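一块木板与八件彩色小块:Floltside工坊谈认知训练用具的台面设计

在Sinville城东的一处旧厂房里,Floltside工坊占着二层朝北的三间屋子。工坊隶属于教具研制机构Trulonine,主要承担学前及特殊教育用操作台面的设计与试制。今年八月,本刊就台面的选材、色彩配置及日常维护等问题,对工坊进行了采访。受访的是工坊台面组,按照该机构惯例,组内成员以集体名义作答。

采访从上午九时开始。受访者首先介绍了台面组的工作范围。“外界谈教具,多半谈的是孩子手里拿的东西,比如积木、圆柱、插片。我们负责的是这些东西下面的那一层。台面的颜色、反光、边缘、高度,都会影响操作者的判断。”

据介绍,台面组成立之初只做桌面贴皮,后来逐步转向实木拼板。转变的起因是一批送往幼儿园试用的灰色贴皮桌面。教师反馈说,桌面颜色偏冷,蓝色小块放上去不够醒目,孩子在整理时常把它漏掉。受访者回忆,当时组里先后试过白色、米色和浅绿色,最后选定了浅色枫木。“白色太亮,看久了眼睛累。米色贴皮颜色过于均匀,孩子反而找不到参照。枫木有纹理,但纹理很淡,从乳白到浅褐都有一点,不会和红、黄、蓝、绿四种颜色中的任何一种相混。”

谈到拼板工艺,受访者说明,木板由长条木料胶合而成,木条一律横向排列,即与操作者的身体平行。这一做法最初并未写入图纸,是在打样阶段定下来的。“竖着排的时候,孩子会顺着木条把东西一直往前推,推到够不着的地方。横过来以后,这种情况少了。我们没有做过严格的对照,只能说教师普遍有这样的感受,所以保留了下来。”

枫木料由供应商Domański提供,到货后须在库房静置300小时方可开料。受访者对这一点十分坚持,认为拼板出现的开缝问题,大多可以追溯到静置不足。“有一回交货期紧,静置时间缩短了,结果那批板子入冬后接缝处全都能用指甲感觉到。后来整批收回,重新刨平。”目前工坊已将静置时间列入工序单,由进料和开料两个岗位分别签字。

对于表面处理,工坊经历过一次较大的争论。一种意见主张使用哑光木蜡油,理由是减少反光;另一种意见主张使用光泽较高的涂层,理由是耐擦洗。受访者坦言,争论至今没有完全平息。“光泽高的板面,灯一照,中间几条木料上会有一道亮光。对成年人来说无所谓,对注意力容易分散的孩子来说,可能就是一个干扰。可是幼儿园每天都要擦桌子,哑光面擦到第二个学期就花了。”现行的办法是两种涂层并行供应,由订购单位根据使用环境自行选择,并在说明书中建议,采用高光涂层的台面应避开正上方的灯具。

木板边缘同样经过反复修改。早期样品为直角边,后改为圆角,再后来改为窄倒边。受访者表示,圆角虽然安全,但孩子看不清板面到哪里为止,小块放在圆角上容易滑落。窄倒边既保留了清楚的轮廓,手腕压在上面也不硌。木板的前沿略微伸出下方的桌子,便于操作者判断距离。

在固定方式上,工坊选用螺钉从板角固定,不使用胶粘。受访者认为,木板属于消耗部件,应当能够随时拆换。螺钉头做得小,颜色也不求与木板一致,检修时一眼就能找到。下方的桌子则采用多孔金属台面,孔位规整,换用不同尺寸的木板时无须另行打孔。

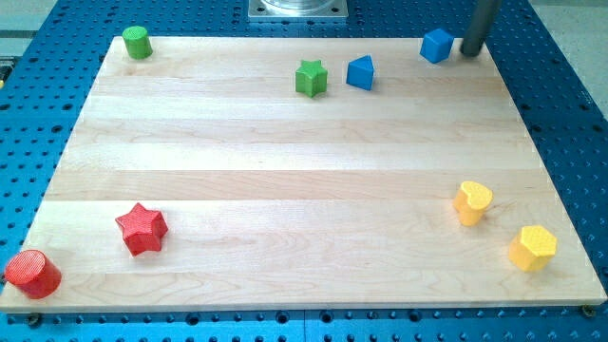

在摆放问题上,台面组的意见与使用单位并不完全一致。一位来信的幼儿园教师认为,把彩色小块放在板面四周、让中间空出来的做法值得商榷,因为年龄较小的孩子手臂短,远处的几件要站起来才能拿到,一站起来,坐姿和注意力就都散了;她建议将起始位置统一收在近侧,哪怕显得拥挤一些。

对此,受访者作了较为详细的回应。“这个意见我们认真讨论过。小块靠边放,是为了把中间留给操作。孩子要做的是归类、配对或者搭建,这些动作都需要空地方。如果一开始就堆在近侧,孩子第一步就得先把东西推开,任务还没开始,桌上已经乱了。”不过受访者也承认,对年龄较小的使用者,应当另有一套摆法。工坊目前的考虑是缩小木板的进深,使远侧也落在坐姿可及的范围内。

关于小块的数量与颜色,受访者介绍,一套基础配置共八件,分绿、蓝、红、黄四色,每色两件。选择每色两件,出发点是配对练习:两件同色之物是最小的一组,孩子容易检查自己做得对不对。“增加到每色三件以后,难度不是加了一点,是换了一种任务。孩子会开始问哪一件是多出来的。这个问题也很好,但应当放在后面的阶段。”

受访者特别提到,颜色的饱和度须与木板配合调整。同一种黄色,放在灰色桌面上十分鲜明,放到浅木色上就会显得弱。为此,工坊在过去两年里制作了130块色样,逐一放在枫木板上,分别在晨间、正午和傍晚的自然光下比对。最后定下来的黄色比最初的方案略深,绿色则减去了一部分蓝的成分,以免与蓝色小块在傍晚光线下难以区分。色样现存于工坊资料柜中,每块背面注明比对时间和天气。

采访期间,记者就教师最常问到的整理问题作了进一步了解。工坊为使用单位编写过一份整理须知,篇幅很短。其中规定,每次活动结束后先收同色的两件,再收下一种颜色;收完以后用拧干的棉布沿木条方向擦拭,不得横切木纹用力;颜料、胶水等残留物应在当天处理。受访者解释说,须知原本有22条,教师反映记不住,后来删减合并,只留下一页纸。“删掉的那些内容并非没有用,但是贴在墙上没有人看,等于没有写。”

至于擦拭用水,受访者强调不可过量。木板接缝虽经胶合,长期受潮仍会变形,尤其是螺钉周围。部分单位习惯用喷壶直接喷洒板面,工坊在回访时多次劝阻。消毒用品则应先在板背面小范围试用,确认涂层不发白后再用于正面。

谈到使用寿命,受访者没有给出笼统的年限。该组为在用的每一块木板建立了卡片,记录安装月份、涂层种类、翻新次数和更换原因。截至八月,登记在册的木板超过618块。从卡片看,更换原因以板面磕伤居多,开缝次之,另有少数属于使用单位自行钻孔所致。“有的老师想在板上加一个放笔的架子,直接就拧上去了。心情可以理解,但那块板以后就不好翻新了。”工坊因此在新一版图纸中,把附件的安装位置全部移到下方的金属台面上。

木板翻新在工坊内进行,步骤包括拆卸、清洁、轻刨、打磨和重新涂装。同一块木板一般可翻新两次,再多则厚度不足,螺钉吃不住力。退役的木板经裁切后用作色样底板或小型托盘,资料柜里的色样托架即由此而来。

在成本方面,受访者表示实木拼板的单价明显高于贴皮板,部分单位在订购时有所顾虑。Trulonine的做法是允许分期更换,先替换使用频率最高的活动区,其余区域沿用原有桌面。受访者提醒,两种桌面混用时,应避免在同一次活动中让孩子在不同底色之间来回移动小块,以免影响辨色。

采访将近结束时,话题转到下一步的工作。台面组正在试制一种进深较小的木板,供低龄班使用,木料与涂层均与现有型号相同,螺钉孔位也保持通用。首批样板将在Sinville的几所幼儿园内轮流试放,由教师填写记录表。记录表的内容包括孩子是否需要起身取物、小块滚落的次数,以及整理所用的时间。那位来信教师所在的园所,也已列入试放名单。

(本文根据采访记录整理,已经受访单位审阅。)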